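How does a robot practise?

You practise your spelling, and robots have to practise too! At Livberg, Reinaldo Quintana and his team start theirs off inside a computer, in a pretend world where nothing can get broken and there is never any tidying up to do (lucky them).

In the pretend world the team can change whatever they fancy, the colour of the background, say, or how the table tilts. A robot that has only ever seen one dull grey room might get in a terrible muddle in your kitchen, so they give it lots of odd places to learn in, 300 of them so far. Pink ones as well! The black arm points its gripper down at the little model, has its try, and then off it goes to the next place and tries all over again.

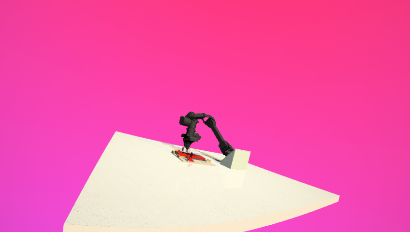

What happens after practice?

Then comes the real arm, on a real table, and everybody crowds in to watch.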